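Omlow standardizes desk setup across its Nilleter office

Office services firm Omlow will finish refitting the shared desks at its Nilleter building in March, replacing a mix of older accessories with one standard layout for every workstation. The work covers 890 desks on 5 floors and is being done in two phases, with the lower floors first.

Under the new layout each desk gets a black mouse, a round mat and a small group of potted succulents along the back. Keyboards and monitors are not part of the order and will be replaced on their existing schedule. The desktops themselves stay in place. They were resurfaced in gray-green during the last renovation and are still under warranty from the supplier, Pietrzak.

Niilo Sjöberg, who manages workplace equipment for Omlow, said the previous arrangement had grown through separate purchases by individual departments. An inventory last year found square, rectangular and wrist-rest mats in several thicknesses, along with mice from models no longer supported by the company's help desk. Spare parts were held in three different storerooms.

"People move desks two or three times a week here," Sjöberg said. "If the mat is a different size at each one, they shift the keyboard to make room, and the next person shifts it back. We wanted a fixed position for the mouse and a fixed position for everything else."

The round mat was selected after a trial on the second floor. Staff used round and rectangular versions for four weeks each and filled in a short form at the end of each period. The round mat took up less of the desk and left more clear surface for paper. Some users with low pointer speed settings reported running off the edge, and the default pointer speed on shared machines has been raised by one step as a result. Anyone who still wants a larger mat can request one through the equipment portal. 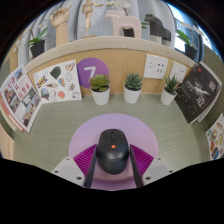
Color was a secondary question. The mats come in the purple range, chosen to stand out against the gray-green desktop so that cleaning staff can see quickly whether one is missing. Mats are to be wiped weekly with a damp cloth and mild soap. Solvent cleaners are not approved for the surface and will be removed from the floor supply cabinets.

The plants follow a separate specification. Succulents were picked for their low water demand and because they can go without attention over holiday closures. Each desk has rosette types and an upright, spiky type, all in white pots. They are placed in a row at the back edge, clear of the area used for the mouse and keyboard. Watering is handled on a rotating schedule by the building contractor, Trelteck, and staff are asked not to add water themselves. Overwatering was the main cause of plant loss in the trial, ahead of low light.

Pots found with soft or discolored leaves will be taken to the ground floor for recovery and exchanged for a spare. Desks on the north side receive less daylight, and plants there will be swapped with those on the south side once a month. Trelteck will log each swap by desk number.

The total order includes more than the desks require. Omlow has bought 4000 items across all categories, a figure that covers spares, meeting rooms and the reception area. Old mice in working condition will be tested, cleaned and kept as loan units. Those that fail will go to an electronics recycler. Old mats are not being reused.

Installation takes place after 6 p.m. to avoid interrupting work. Staff on affected floors will be notified one day ahead and should clear personal items from the desktop before leaving. Items left out will be boxed, labeled with the desk number and stored at the floor reception desk for pickup the next morning.

A floor plan showing the position of each accessory has been posted next to the printers. The layout can be mirrored for left-handed users, and desks set up that way will be marked in the booking system. Requests for mirrored desks on the first two floors close on Tuesday. Dates for the remaining floors have not been set.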